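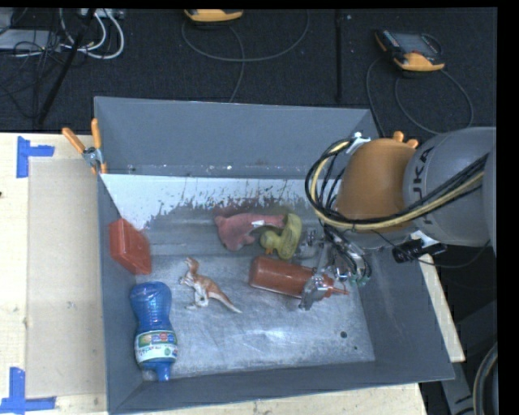 Part 3: Setting up your shelves and labels

Okay, so by now you've got Stillura installed and you've made your first room. If you skipped that, go back to Part 2, because nothing below will work without at least one room. I use Stillura to keep track of everything in our house and garage, and this is the part where it starts to feel useful (and where I made most of my mistakes, so learn from me!).

You'll need your phone, the label printer, one full roll of labels and a couple of free hours. I'd do one room and stop. I tried to do the whole garage in one go last August and ended up sitting on the floor at 11 p.m. eating crackers.

1. Open the room and tap Add Shelf. Give it a short name. "Garage left" is fine. "The shelf Corey put up by the water heater" is too long and gets chopped off on the label.

2. Tap Add Bin inside that shelf. The app fills in a bin number for you. Leave it alone, even if you'd like your own numbering. I changed mine to match an old notebook and ended up with two bins called 104, and it took me an evening to sort that out.

3. Pick a bin type. You get Keep, Rotate and Sort Later. Keep is for stuff that lives there. Rotate is for things with a season, like snow gear or fans. Sort Later is for the odds and ends, and every house has those – toys, kitchen bits, whatever came out of the car.

Note: Sort Later bins send you a reminder after 3 weeks. You can change that under Settings, then Reminders, but you can't turn it off completely. I've asked.

4. Print the label. Hold the button on the printer until the light goes green, then tap Print on your phone. If the light blinks orange, the roll is in backward. Take it out, flip it and try again.

5. Stick the label on the short side of the bin, up near the rim. Wipe the spot first and let it dry.

Caution: Don't put labels on anything that goes near a heater or sits in a sunny window. The print is heat-sensitive and turns solid gray.

6. Scan the label to check it. You should land on the bin's page. If you get "Bin not found," pull down to refresh, wait a few seconds and scan again.

7. Add what's inside. You can type a list or just talk to it. I talk, and then I fix the spelling after. Be a little general here! "Craft paint" will serve you better than every single color, and search picks up part of a word anyway.

Note: The free plan stops at 300 items for the whole house. A box of screws counts as one item as long as you enter it as one line.

8. Share the room if you live with other people. Tap the three dots, then Invite. Ladi could see our shelves right away, but he couldn't move anything until I switched him from Viewer to Editor, so check that before you both get annoyed.

Moving a bin later on

Scan it, tap Move and pick the new shelf. The label stays the same, so there's no need to print another one.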